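Meetings are where most companies lose the working day, and the usual remedies make it worse. Last June my employer, Larnum, sent every team a set of meeting rules 48 slides long. We held a meeting to go through them.

I manage a group of nine, and my view is simple. A manager should have to write down what a meeting is meant to decide before anyone is invited. If there is nothing to decide, send a note. Floor Visser, who runs the team next to mine, thinks this is too strict and that people need time to talk. I agree that they need it. They can have it over lunch, without an agenda and without me taking minutes.
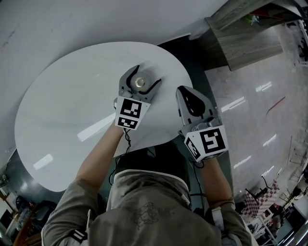
Status updates are the worst offenders. Each person speaks for five minutes to a manager who could have read the same thing in one, while everyone else waits for their turn. The waiting costs more than the talking. A person leaning over a big round white table with a gripper in each hand, one of them closed on a small round silver object, is doing work that takes attention. Call that person away for an update and you lose the update's half hour plus the time it takes to get back into the job. No calendar shows the second part.

I dropped our weekly update and asked for three written lines instead. Two people disliked it at first, and Jasper Michiels still writes ten. I read them all. When something in them needs a conversation, I go and have it with the one or two people involved.

Other managers tell me their teams would drift apart without the weekly hour. I would ask the teams.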